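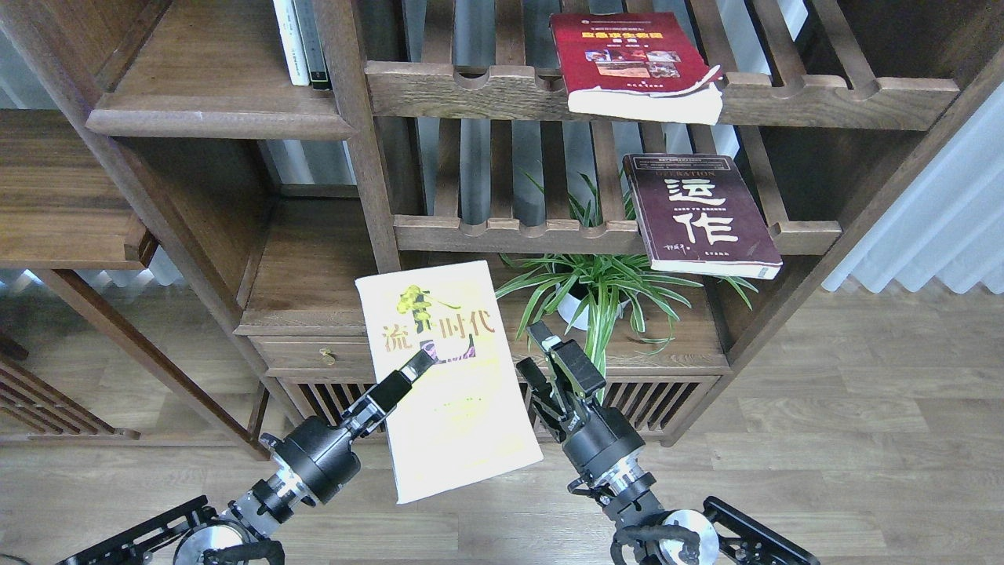

Diễm Văn wrote after the last edition to ask whether a two-arm machine can put a room in order by itself yet, or whether she would be better off doing the job by hand and saving the evening. By hand is still faster, and Plaritz does not claim otherwise. The machine can do one chore at a time, in a place you have set up for it, with you close by.

Section 4. Shelving books

Revised 30th October. Replaces the shelving pages in the first Ginelbridge edition.

4.1 What the chore covers

The chore is limited to single books, picked up one at a time and set on a rack or an open shelf. Stacks, magazines and loose papers are not supported. Sorting by title or author is not supported either. You choose the place for each book during set-up.

4.2 Before you start

1. Clear a floor space in front of the shelf so both arms can reach the lowest rack you plan to use.
2. Move cups, glass and anything else that tips easily to another room. Houseplants may stay if you mark them as keep-clear areas (see 4.3).
3. Route loose cables away from the arms.
4. Check that the stop button is within your reach.

CAUTION: Keep children and pets out of the work area until both arms are parked.

4.3 Teaching the shelf

1. Open Places and select New shelf.
2. Guide either gripper by hand to the left end of the rack and press Mark. Repeat at the right end.
3. For a display rack with a front rail, select Rail and mark the top of the rail. The arm has to lift the bottom edge of the book over it.
4. Mark any keep-clear areas. For trailing plants, include the full spread of the leaves.
5. Save the shelf under a name you will recognize. Up to 13 places can be saved. 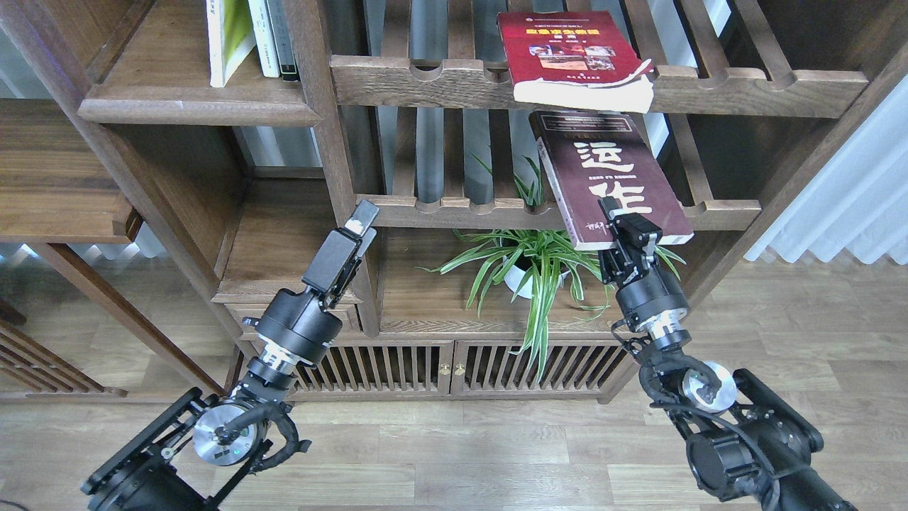 6. Run the first book at slow speed and stay beside the shelf until the gripper opens.

Note: Grip setting 2 suits most paperbacks. Hardcovers may need a higher setting – raise it one step at a time and look for dents in the cover after each try.

4.4 If a book slips or leans

1. Press Pause. Do not reach between the arms while they are moving.
2. Take the book out by hand.
3. Mark the rail again if the shelf has been moved, even slightly.
4. Press Resume. If the same book fails again, shelve it yourself.

Error 62 means the gripper closed without finding an edge. Thin covers and books lying flat are the usual causes.

4.5 Known limits

Leaning books remain the hardest case. Mawuli Agbenyega's test notes list them as unreliable on any rack with a rail, and the November update does not change this. Dusting between books is not available.

For wiping tables and shelf tops, go to Section 5.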